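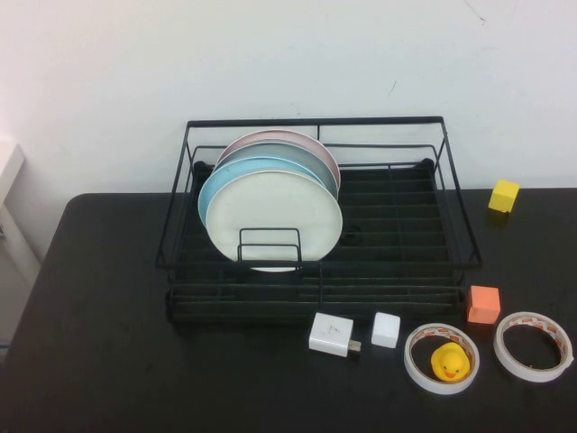
Sunday, after supper

I moved the dish rack to the black table today, against the white wall, and I am more pleased with it than a grown woman should be. In the old place beside the kettle it was always in the way of somebody's elbow. Now it has its own corner of the world and I can reach it from the sink with two steps.

Na-rae says I should have bought a white rack, because black wire makes the kitchen look serious. I told her the white one at Lavoie had a tray under it which collects water, and I know myself, I would forget to empty it. She did not agree but she dried her cup and put it away, so I consider the matter closed.

The plates are my favourite part. Pink at the back, then the grey-green, then the sky blue, then the white one. I did not buy them together. The pink was from Eun-ji when I left the flat in Wirkthorpe, and the white came later from the op shop, with the little specks I thought at first were dirt. I scrubbed it for five minutes before I understood! They are different in colour but they stand well together, like cousins at a wedding.

The table has many smudges. I wiped it in the morning with vinegar and water, and in the afternoon with only water, and the marks seem to me the same. Mum would say that a black table is for people who do not cook. There is also the thin dark line on the wall, which I want to paint over before the landlord makes his inspection in April. Deok-su has half a tin of white in his garage -- he is not sure if it is the same white. I did not know before I came to this country how many whites there are.

The yellow foam cube is still on the table near the wall. I like the colour there, so it can stay for now.

Tomorrow: ask Deok-su about the paint, buy dish soap and new tea towels, ring Eun-ji. I want to tell her that I still eat my toast from the pink plate. It is nearly nine and I have not ironed my shirt for work.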